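Hi Gráinne,

Here's where the Estari kitchen work stands as of Jan 7, 2025. Short answer to your question from the last call -- no, it can't tidy a kitchen yet, but it's getting a lot better at single chores!

We ran 1384 tries in simulation this quarter, mostly pick-and-place on the counter (bottles, mugs, the odd bowl). The simple bottle pickup is the one I'm happiest with. Out of 500 tries it managed 400, and most of the misses came when the bottle stood close up against an appliance.

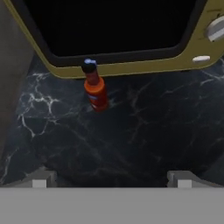
Dark counters gave us trouble too, so Aatos Tuominen spent a couple of weeks swapping the stone and wood finishes around and turning the lights up and down. That helped more than I expected. Doors and knobs are another story. Turning a knob goes fine maybe half the time, and opening a door and then putting something inside is still pretty rough -- it tends to forget which step it's on and start over.

I also ran 254 tries with two chores back to back, and I won't dress it up, those numbers are poor. I'll send the full table once Aatos has checked it.

Spending is on track. The one thing I'd like to move is the Seppälä kitchen trial, from spring to June, so we can get doors working first. Could you let me know if that's okay with Grodico?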